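**Skornthorpe, November 26, 2018** - Okico will bring its kitchenware lending shelf to Skornthorpe this summer, with cups, bowls and dish racks that can be borrowed for up to 12 days.

Households and clubs can reserve a set at the Undorari counter. A white wire rack goes out with each one.

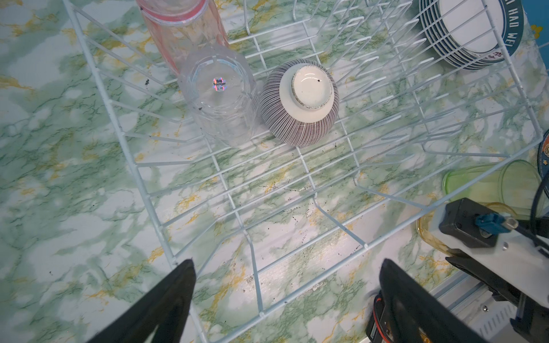 ## What can be borrowed

The range includes coloured plastic cups and striped ceramic bowls. Borrowers are asked to wash everything and stand it upside down in the rack before packing.
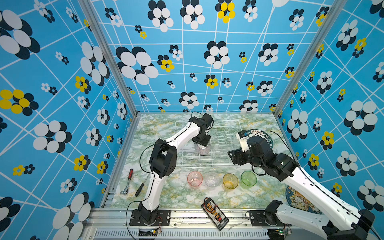 Bookings open at the counter and close two days before pickup. There is no charge for community groups - other borrowers pay a $6 deposit, returned with the set.

## Care of the racks

Coated wire lasts longest when it is rinsed and left in the open air. Harsh scourers should not be used. 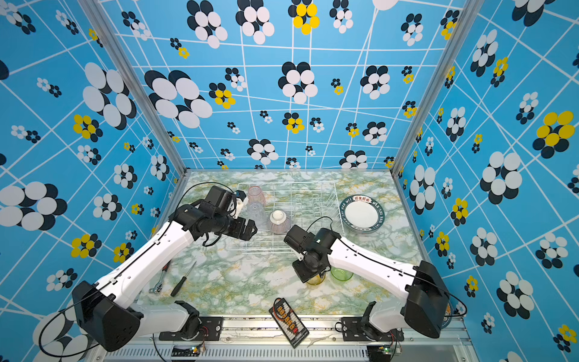

**Kathleen Moynihan**

I look after the shelf at Skornthorpe. Ceramics should go between the rows of tines, well clear of their neighbours. Please report chips at the counter so the piece can be replaced.
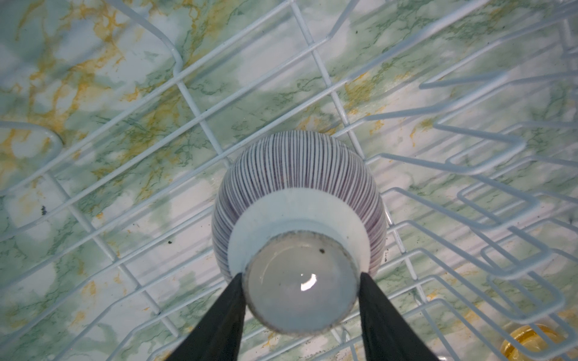 *Striped ceramic cup, foot ring up, with a white wire dish rack.*

Enquiries: Kieran Buckley, Okico.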